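Paper, paste and patience: an afternoon with Merle Bright

Merle Bright's front room is full of birds. They hang from the curtain rail, they perch along the bookshelf, and one very large heron made from old road maps stands guard by the door with the M6 running down its left leg. I'd been there less than a minute before I was handed a sheet of card and told to get folding.

"You can't talk about paper with your hands in your lap," she said. "It's like talking about swimming in the car park."

Merle has been running children's paper craft mornings for 16 years, first in a church hall and now in the long upstairs room at Stillmont, the old school building that was turned into studios. Her first book of patterns, Brundura, comes out in January. It's an island, she told me, entirely made of paper, and every creature on it can be cut, folded and stood up by a child with blunt scissors and a glue stick. I spent the weekend with a proof copy and lost most of it to a family of badgers, so I had plenty to ask.

How the island began

The name came from her niece, who was four at the time and trying to say something else entirely. "None of us ever worked out what. She had a shoebox with a blue lid and she said it was Brundura, and that it needed a goat. So I made a goat. Then she said the goat was lonely!"

The shoebox filled up, then a second one did, and before long the families who came to the mornings were asking for copies of the patterns. Merle drew them by hand and ran them off on the library photocopier. She still has the originals, all 912 sheets, in a plan chest that used to belong to a map shop.

"Most of them are dreadful," she said happily, pulling open a drawer. "Look at this owl. He's got no way of standing up. I think I drew him at midnight. But you learn such a lot from the bad ones, where the weight goes, where a tab wants to be. I'd never throw him out."

The owl did eventually make it into the book, with wider feet and a much lower tail. I've made him twice and he stays up beautifully.

Picking the right card

I asked what parents get wrong, and she winced at the word. "They don't get it wrong, they just buy the thick stuff. It looks like good value and it feels lovely, and then a six-year-old tries to fold it and it cracks all down the crease and there are tears."

Her own choice is a light card called Mernari, sold in packs of mixed colours, and she's fond of the mustard yellow in particular. For anything with curves, such as the whale on page 16, she goes thinner still and uses ordinary printer paper that the children have painted first.

"Paint it on both sides, let it dry flat under a few books, then cut. You get these wonderful streaks. Every whale is different and they're all so proud of them."

Scoring is the other thing. She runs an empty ballpoint pen along each fold line against a ruler, and she does this for the little ones in advance. Older children can do their own, and tend to become very serious about it.

Enter the engineer

The moving creatures in the second half of the book came from a friend, Lindsay Tawhiri, who joined us after lunch with a carrier bag full of split pins. Lindsay used to repair clocks and now comes along to the mornings to help with what everybody calls the wobbly table.

"I only went to drop off some chairs," Lindsay said. "Merle had a crocodile with a mouth that wouldn't shut. I sat down with it and that was that, I'd missed my bus."

The crocodile now has a jaw on a folded strip, and when you squeeze his tail he snaps. He is called Buschmann and he is far and away the most popular thing in the book. At the last summer open day at Stillmont they had over 300 children through the door, and Lindsay reckons most of them went home with a Buschmann in a paper bag.

"You could hear them all the way down the stairs," Lindsay said. "Snap, snap, snap. It was marvellous."

I asked if there was a trick to it. Lindsay took mine apart, turned one strip over and gave it back. I'd had the fold facing the wrong way, and the pin was in too tight. "Push it through, open the legs, then ease it back a touch. It wants to rattle a bit." 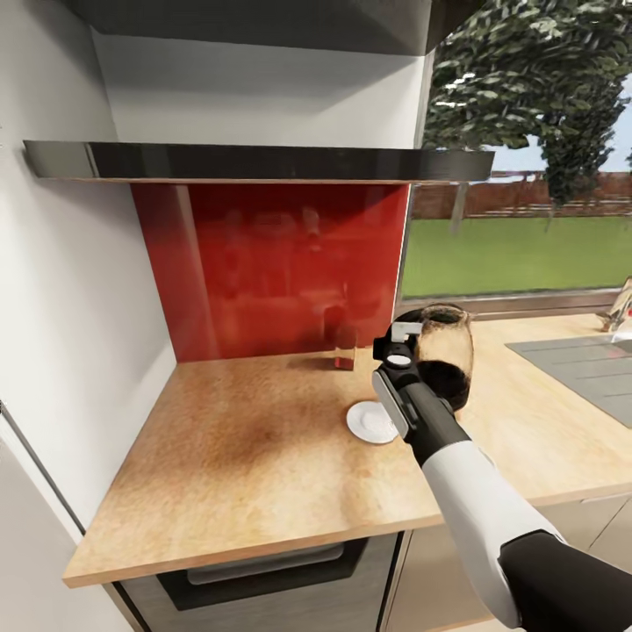 Merle's tips for a first try at home

Start with something that has four legs and a straight back, Merle says. The goat is ideal. Birds are harder than they look and are best left for the second afternoon.

Cut the big shapes first and leave the fiddly ears until last. Put the scraps in a bowl as you go, as they make excellent feathers, scales and grass.

Let the glue have a proper rest before anyone plays with the finished animal. Merle sends her groups off for a biscuit at this point. Pegs are handy for holding long seams, and so are hair clips.

And let them change the pattern! "If she wants a goat with wings, give the goat wings," Merle said. "I had a boy who put wheels on everything for a whole term. Wheels on the swan, wheels on the snail. His snail was better than mine, so I asked him if I could put it in, and he's there on the back page with his name underneath."

She is already drawing the next one, which goes underwater, and there was a half-finished squid drying on the radiator when I left. Lindsay was trying to work out how to make all its arms curl at once.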